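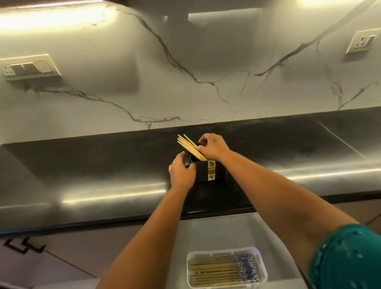 One student comment on last term's version of this handout was that wall finish and worktop finish should be marked as a single item, as the glare off one ends up on the other. The marking scheme keeps them apart, but the point is taken up in section 3.

Unit 4: Splashbacks, worktops and task lighting
Piddale campus, revised 10/9/25

1. Veined wall finishes
A marble-look panel is judged first on how its veins run. In the wall shown, the main vein starts high near the centre, travels down to the right and breaks into smaller branches. Fainter veins trail down the left toward the worktop. When setting out a finish like this, decide the position of the main vein before any socket or switch is marked on the wall. A plate placed over a branching point interrupts the pattern and cannot be hidden later by a change of plate colour.

Record the finish by appearance only until the supplier's sheet has been read. "Marble-look" is acceptable in a survey; "marble" is not, unless confirmed.

2. Plates
Switches and sockets may share one horizontal plate, as on the left of the wall, where a small round-pin socket sits beside the rockers. The single socket on the right is on its own square plate and stands higher. On your elevation, dimension each plate to its centre line from the finished worktop, never from the floor. Off-white plates on a white ground are easy to miss on a drawing, so outline them in the heavier pen.

3. Light strips and reflection
Strips fixed under an upper cabinet light the wall strongly just beneath them. A soft-sheen wall returns this as a pale glare. A glossy black worktop behaves more like a mirror and gives a long bright streak. Moving the strip changes where the streak falls; it does not remove it. If the client objects to the streak, the options are a diffuser or a matt worktop.

The Tetov sample board (Masilela store, shelf 2) has gloss and matt pieces side by side. View both under the lamp before starting the exercise.

4. Exercise
Draw the elevation of a wall 2,000 mm long with two light strips, one combined plate and one single socket. Show the main vein as a dashed line. Keep loose items such as open-topped containers off the elevation and put them on the plan.

Reading: Gusico course reader, p. 188. The January group should use p. 484, where the same table is reprinted with the revised symbols.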